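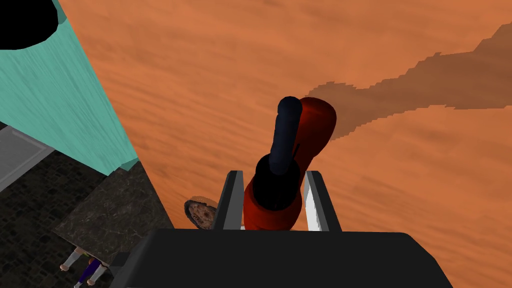 Gripper camera sees the fingers and our own arm all the time, how to train with this? (student project, simulation)

Posted by Định Bùi in Robotics Class Help
Tags: simulation, wrist camera, grasping, school project

Hello everybody. I am in the robotics class at Atstead and our project this term is called Plerkodik. It is a simulated arm which must pick up food items and put them in the right place. The final presentation is in May, so there is still time, but I would like to solve this problem before I collect more data.

The picture I attached is from the camera at the gripper. The item is the pizza, just left of the left finger. My problem is that the picture contains many things which are not the item. The two fingers are always there, the black body of the gripper is always at the bottom, and in many poses the red part of the arm stands in the middle of the view. Also there is a big shadow on the orange surface, with edges like a staircase. And the pizza is partly behind the finger, exactly when I need to see it best.

I have 456 recorded attempts now. I trained a small network which should tell me the position of the item relative to the gripper. On attempts from the same room layout it is good. When I change the layout, it makes strange errors. Sometimes it says that the item is inside the shadow, although there is nothing in it.

My ideas were:

1. Paint over the gripper and the arm with one color before the network sees the picture.
2. Switch off the shadows completely in the simulator.
3. Move the camera a little to the side, so the left finger covers less.

My teammate wants to do all three at the same time. I am afraid that then we will not know which one helped. Which would you try first? I must also say that we are not allowed to use a second camera. The class rules say one camera for each arm.

Thank you for your time and sorry for my English, I hope it is clear.

Genowefa Chmielewska

Your English is clear, do not worry. I am also not a native speaker and I had almost the same project two years ago.

I would begin with the thing that you did not put on your list, which is how you divide the data. You write that the network is good on the same layout and bad on a new one. This usually means it has learned the room and uses it to guess. If your test attempts come from the same layouts as the training attempts, your good result tells you very little. Take some layouts completely out of the training and keep them only for testing. Do this before you change anything else, or you cannot measure the change.

Now your three ideas.

Painting over the gripper: I would not do it at first. The fingers are useful for the network, because they show where the gripper is in the picture. If the camera is fixed to the gripper body, the body stays at the same place in every picture and the network learns quickly to ignore it. The arm link is different, it moves in the view when the joints move. Give the joint angles to the network as an additional input. Then it has a chance to understand why the red shape is in one place now and in another place later. In our project this helped more than any masking.

Shadows: do not switch them off. Look in the render settings first. Edges like stairs normally come from a shadow map with too low resolution. We had 256 by default in our simulator, I changed it to 2048 and the edges became much smoother, and the speed was still acceptable on the school computers. After that, change the direction of the light for each attempt. When the shadow is in a different place every time, the network cannot connect it with the item. If you always have the same light, you teach it that the shadow is part of the room.

Camera: moving it is good, but please do it last. After you move it your 456 attempts show the old view and you must record again, or render them again from saved states if you saved them. Did you save the states? If yes, this is easy, you only play them back with the new camera. If you saved only the pictures, I am sorry, it is a lot of work.

For the moment when the finger covers the item, there is also a simple trick. Give the network the last few pictures together, not only the current one. If the pizza was visible a moment before, the information is still there.

I agree with you about your teammate. One change, one test, write it in a table.

Vương

just turn off shadows, we did it in our club and the robot worked fine. also more data, 456 is nothing. we used the Nutitska scenes and there you can change the floor color by one click

Định Bùi

Thank you both. @Genowefa, I checked and we saved the joint angles and the object positions for every attempt, so I can render again. I have also looked at the division of data and you were right, all layouts were mixed between training and test. I will keep 2 layouts only for testing and start with the joint angles as input.

@Vương, is your club robot only in simulation or also a real one? With a real one I think the shadows come back.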